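House Rules for Working Beside a Robot Arm at the Craft Table

We have had a small robot arm helping with the artificial flowers at the Velilier workshop since May, and I've been asked so many times how we keep things orderly that I thought I'd finally write it all down in one place. Most of it is plain good housekeeping, the same sort of thing your grandmother would have told you about a sewing machine, and none of it costs much.

Start with a bare table

Wipe the top before every session and take off anything that isn't part of the job – scissors, tape, coffee cups, your phone. A white surface is lovely for this, as dark leaves show up so clearly on it (and so does every crumb you missed!). We give ours a going-over with a dry cloth, then a second look from the side with the lamp on.

Give every piece room

Lay the leaf sprigs out singly with a good hand's width between them, and never in a heap. Toothed leaves love to hook onto one another, and a gripper that goes for one sprig can drag along its neighbor. Put the basket toward the back, and leave the middle of the table open for the fingers to come down. 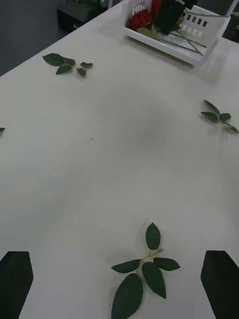 Keep your hands out while it moves

Fasil Hailu, who trained all of us, has a rule I've grown very fond of: hands behind the tape line, or the arm is paused. If a sprig slides too close to the edge, let it be until you've pressed stop and waited 2 full seconds. Sleeves rolled, long hair tied back, no dangling scarves.

Go slow with soft things

Fabric petals crush easily and wire stems bend, so we run the arm at about 31 percent of its full speed for flowers. Please don't turn it up just because things are going well.

Write it down

Zara keeps a notebook by the door for dropped pieces, odd noises and worn finger pads. We're on page 57 now, and it has saved us a good deal of head-scratching.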